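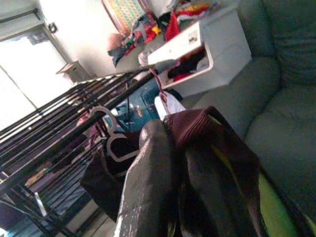
Truredness Wool Wash
Concentrated liquid for knitwear, 61 fl. oz. refill or 22 fl. oz. bottle

Home / Laundry / Wool & Knits / Truredness Wool Wash

Every household has one sweater that used to fit an adult. It lives in a drawer, it would now look sharp on a mid-sized dog, and everyone has agreed not to bring up who did the laundry that day. Truredness Wool Wash can't bring that sweater back. It is meant for the ones you have left.

We make it at Komavik in small batches, mostly for people who wear dark colors and would like them to stay dark. The name comes from the red cardigan that Arvo Saarinen used for testing when he was working out the formula. He still wears it. It has outlived two washing machines and a fairly serious attempt by his family to replace it.

What it does

Cleans wool, alpaca, mohair, cashmere, cotton knits and the usual blends in cool water. It has no bleach, no brighteners and no enzymes of the kind that eat protein, wool being protein and enzymes not being picky. It rinses out easily and leaves a little lanolin behind, so the yarn doesn't end up feeling like a doormat.

It is low-sudsing. People write to us about this. They put in a capful, see a few sad bubbles, and put in three more. Please don't. Suds are mostly for show, and you'll be rinsing until dinner.

What it doesn't do

It won't unshrink, unfelt or unpill anything. It won't take out red wine that has been there since February. It is a poor dish soap and a worse shampoo, and we know the second part from a customer with long hair and a very long letter.

Scents

Plain: smells of nothing much. Our bestseller, which says something about our perfumer.
Juniper: mild, a bit like a sauna that somebody has recently cleaned.
Cedar: for people who worry about moths. It won't keep moths away by itself, though it may give you the feeling that you've done something.

How to use it by hand

Fill a basin with cool water, up to 86°F. If you have to think about whether it's too warm, it's too warm. Add one capful per gallon and swish it around before the knitwear goes in.

Turn the garment inside out and push it under. Leave it for 22 minutes. Arvo settled on that number and will not discuss it. Press down gently a couple of times along the way if you're the sort of person who can't leave things alone, but no rubbing, twisting or scrubbing at the cuffs. Cuffs can soak a little longer if they need it.

Let the water out, press the garment against the side of the basin, and rinse once in water of the same temperature. Cold rinse after warm wash is how felt gets made.

Don't wring. Roll it up in a towel and kneel on the towel. This looks undignified and works well.

How to use it in a machine

Wool or hand wash cycle only, cool, slow spin. One capful for a small load, two for a full one – and a full load of wool is half a drum. Use a mesh bag for anything ribbed or anything with buttons. "Delicates" on an older machine can mean almost anything, so try it first on something you don't love.

Skip the softener. It coats the fibers, and ribbing that has been softened a few times loses its spring and hangs off your wrists like a wet noodle.

Drying

Flat, on a dry towel or a mesh rack, away from heaters and direct sun. Pat the garment back to the size you remember it being. Be truthful about this. Turn it over once the top side feels dry. Heavy sweaters can take two days, longer in a damp house.

Hangers are for shirts. A wet sweater on a hanger will be a dress by morning, with two little horns at the shoulders.

Dark colors

Reds, maroons, navy and black let go of some dye in the first few washes, and there's no soap that will stop them entirely. Wash them alone to begin with. If the water comes out pink, rinse again and carry on. If it's still pink after 6 washes, your yarn was dyed by an optimist, and it should keep its own company for life.

Keep damp dark knits off pale furniture as well. We used to say this in smaller print.

How often

Less than you think. Wool airs out nicely overnight on the back of a chair, and most sweaters get through a season with two or three washes. We realize this is an odd thing for a soap company to put on its own page. Ruotsalainen, who does our accounts, has raised it more than once.

Details

Sizes: 22 fl. oz. bottle with measuring cap; 61 fl. oz. refill pouch, no cap
Washes per bottle: 60 by hand, if you stick to one capful
Contents: water, plant-based surfactants, lanolin, citric acid, preservative, scent (Juniper and Cedar only)
Vegan: no, on account of the lanolin
Septic safe: yes
Shelf life: two years unopened, one year once opened
Storage: above freezing. If it does freeze, thaw it slowly and shake. It goes cloudy and recovers.

Shipping and returns

Orders go out from our Bristetside warehouse and those placed before 2 p.m. usually leave the same afternoon. Bottles travel upright in a cardboard sleeve with the cap taped down. The tape is annoying to get off. It was put there after a winter of cheaper tape that we'd all like to forget.

If the soap doesn't suit you, send back whatever is left within 60 days and we'll refund the bottle. We don't refund sweaters. We do look at pictures of them, with sympathy.

Questions we get

Can I use it on silk? Yes, with half the dose and a five-minute soak.

Can I use it on superwash wool? Yes. You can also use ordinary detergent on superwash if it's mild, and we'd appreciate it if that stayed between us.

Down jackets? No. Down wants its own soap and a dryer, and wool wants neither.

My blanket is too big for the basin. Use the bathtub. Your knees will complain, and lifting a wet wool blanket out is a job for two people, or one person and a laundry basket with holes in it.

Does it fade the color of the rib more than the rest? No, but ribbing that gets stretched a lot shows paler between the ridges. It evens out when the garment dries relaxed.

Goes with

Komavik mesh drying rack, folding
Komavik wash bag, medium and large
Sweater comb, cedar handle

The refill pouch is back in stock in Plain and Juniper. Cedar pouches are on the way and can be backordered at the regular price.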